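Stop tuning the planner

Third week in a row somebody sends me a trace and asks why the planner is slow. It isn't. 74 ms per replan on Verko, last I looked. Fine. The thing that's slow is everything we bolted on after it: retries, guard states, the "just in case" regrasp Joni Rissanen put in back in September and now can't take out without three tests going red.

My view, and I've said it at standup so I may as well write it down. We spend our time on the part with nice plots. Path length, jerk, solve time. Meanwhile the release logic is a 210 line if/else with a sleep in it. A sleep! In a control loop.
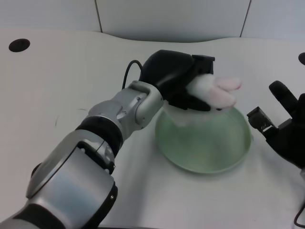 Filed under: Manipulation / Opinion

Take a soft toy held over a glass bowl. Getting the arm there is solved, more or less. When do the fingers open? What does the code beleive about fluff squashed in a black hand, and about the rim right under it? Our grasp check has one threshold, 20, same for plush and for a wrench. Units undocumented.

Mahtab Ghaffari disagrees, says better planning would make the release case easier. Maybe. Her branch is at 1082 commits and I still can't find where it decides to let go.

So: freeze the planner for a month. Write the release as a proper state machine, log every transition, delete teh sleep. Then send me traces.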